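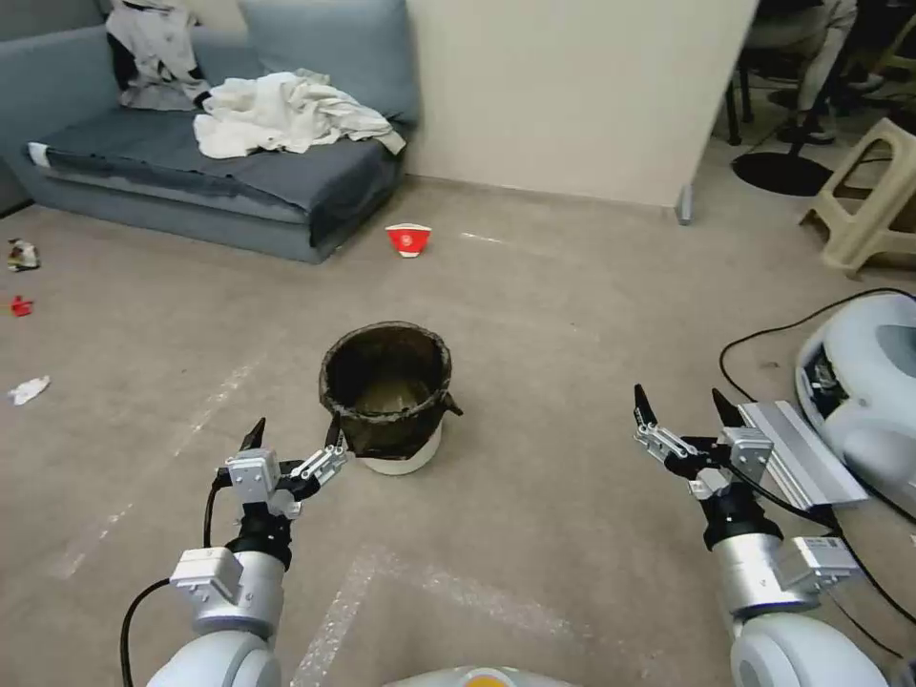

*Figure 1. Lounge floor before pickup, with the bucket, the red paper cup and the sofa.*

# Clearing the Namley Lounge: Project Report

Şükran Dursun, 6 May 2024

## 1. Purpose

The lounge on the ground floor of Namley is shared by two corridors and gets messy fast. My project looked at how long it takes one person to clear it, and whether the order of the work changes the time. The starting point was the cleaning sheet from October, which only says "tidy lounge" and gives no steps.

## 2. What was in the room

I sorted everything into three groups before setting any rules.

**Trash.** Small things on the carpet. In Figure 1 these are the red paper cup lying on its side near the corner of the sofa, a crumpled piece of packaging, and a crumpled white tissue. There is also a small red object by the packaging. I put anything I could not name from a distance in this group until it had been picked up and checked.

**Cloth.** The heap of white and cream cloth on the sofa seat, and the white-and-black garment over the backrest. Cloth is slow because each piece has to be pulled out of the pile, shaken and folded.

**Things that stay.** The sofa and its back cushion. These only need to be straightened.

## 3. Method

I tried two orders, on different afternoons, with the same kinds of items put out each time.

- Order A: cloth first, then trash, then straighten the sofa.
- Order B: trash first, then cloth, then straighten the sofa.

The bucket stayed on the floor in front of the sofa for both. I started the timer when I touched the first item and stopped it when the seat was clear. Folded cloth went on the Avcı shelf in the hallway, which holds the laundry for both corridors.

## 4. Results

| Order | Time (seconds) |
|---|---|
| A | 500 |
| B | 390 |

Order B was 110 seconds faster. In Order A I kept stepping around the trash while carrying cloth, and one shirt fell on the floor and had to be shaken out again. Walking to the shelf took the same time in both.

## 5. Problems

Each order was only run once, so I can't say how much the time would change on a second try. I was also more used to the room by the time I did Order B. The pile of cloth was never quite the same size, and I did not weigh it.

## 6. Changes to the sheet

I rewrote the lounge line on the cleaning sheet as follows:

1. Put the bucket in front of the sofa.
2. Pick up trash from the carpet, starting at the sofa.
3. Fold the cloth and take it to the shelf.
4. Straighten the cushions.
5. Empty the bucket and bring it back.

The new sheet is taped inside the closet door. The old one is in the project folder with my timing notes.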